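3. Materials and Procedure

3.1 Garments

The garment set was drawn from the household stock of the Ulbridge site and supplemented with items purchased for the study. All items were adult sizes. They were sorted into two groups by construction. Group A contained garments with at least one finished edge that differed from the body fabric in color or in knit, such as ribbed cuffs, waistbands and contrast hems. Group B contained garments whose edges were finished in the body fabric itself. Items with hoods, hard fasteners or pleats were excluded, as the folding sequence of Farner does not define a first fold for them.

Each garment was washed and tumble dried before it entered the set and was then stored unfolded in an open bin for at least one night. Storage in the bin was intended to produce the irregular creasing found in a normal laundry load. Garments were not ironed at any stage. Where a crease remained after the fold was completed, it was recorded as residual and was not counted as a folding fault.

3.2 Folding surfaces

Most published folding protocols specify a hard table. In the household survey that preceded this work (Section 2), respondents folded more often on a bed or a sofa than on a table, and the bedding was left in place. The surface conditions were therefore chosen to cover both cases. The hard condition used a bare tabletop. The soft condition used a pile blanket spread over a mattress. Blankets were not stretched or pinned, and were smoothed by hand between items.

Pile surfaces affect folding in two ways. Friction between the garment and the pile resists sliding, so that a sleeve placed at an angle tends to stay at that angle. The surface also yields under the hand, and pressing a fold flat pushes the lower layer into the pile. The second effect is larger for thin jersey than for heavier knits. Younis treats the two effects together under the term "surface drag"; they are kept separate here, as only the first was found to influence alignment.

3.3 Folding sequence

The sequence follows Farner with one change. The garment is laid face down, the sides are brought to the center line, the sleeves are turned back along the sides, and the lower edge is raised to the collar in two steps. In the original, alignment is checked once, after the final step. In the present study it was checked after every step, and a step was repeated when the visible edges differed by more than 30 mm. No step was repeated more than twice. Garments that still failed were set aside and logged under the step at which they were abandoned.

Across both surface conditions the log contains 3,714 individual steps. Steps interrupted by a dropped or slipped layer were retained in the log but are omitted from the timing results.

3.4 Coding of edges

Alignment was judged from the edges of the garment, and the quality of the judgment depends on how easily an edge can be found. Three properties were coded for each step: contrast between edge and body fabric, contrast between garment and surface, and continuity of the edge over its visible length. Each was scored as high, medium or low. Continuity was scored low when the edge was hidden by a gathered section or by an overlying layer for more than half of its length.

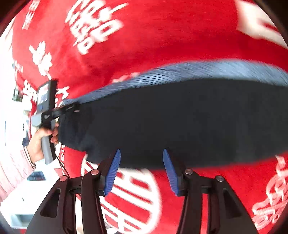

Surface contrast and edge contrast are easily confused in coding and were scored in separate passes. A printed blanket adds a further difficulty, in that the borders of the print can be mistaken for the borders of the cloth when both are light in color. Figure 1 illustrates the distinction. The navy fabric is readily separated from the red blanket, and its lower boundary can be followed although it is irregular and dips toward the center. The upper side carries a blue-gray strip with a fine ribbed texture, lighter than the body, and the arc of this strip gives a second line from which the lie of the cloth may be judged. The creases gathered near the left end were coded as body creases — they do not bear on the edge score.

Coding was carried out in Stedico using a fixed form with one row per step. A sample of 65 steps was coded a second time after the main pass was complete, with the original scores hidden. Disagreements were confined to the continuity score and occurred mainly between medium and low. The original score was kept in all such cases.

3.5 Timing

A step was timed from first contact with the garment to release of the last layer. Smoothing was included in the time when it took place before release and excluded when it took place after. Times were recorded to the nearest second and are reported by surface condition and garment group in Section 4.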